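Flelotach nights list, read me first

Hello! So I finally put my club night listings into one file, after years of keeping them in my phone and three different notebooks. It covers 1,041 nights out, mostly at Sukenano and the Owino, plus whatever was going on along the Valness strip. Last tidy-up was August 2019.

One line per night. You get the venue, the night's name, door price, when the doors opened, who was on the decks and whether there was a guestlist. Prices are what I paid or what the flyer said, and if the two didn't match I went with the flyer (sorry, I know, I should have kept both). A blank price means I don't know. A nought means free in.

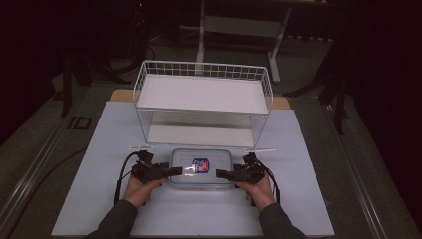
Flyers are the other half of this, and I haven't typed them all up yet. The Owino ones are lovely but the print is tiny, and the Sukenano ones from November onwards are all black ink on dark purple, so expect typos in the DJ names! They live in clear plastic food containers, one container per venue, and I work through them whenever I get a quiet evening in. If a line has "fl" at the end, it came off a flyer. If it has "me" then I was there.

Things I know are wrong: 21 nights have no closing time, and two are in twice under different names as the promoter changed it on the day. Leave those in please, I want to check with people first.

Use the list for whatever you like, party planning, nostalgia, settling arguments. If you spot a night I've missed, send me the venue and the month and I'll add it. Big room nights only for now, I'm not doing pub back rooms until the rest is done.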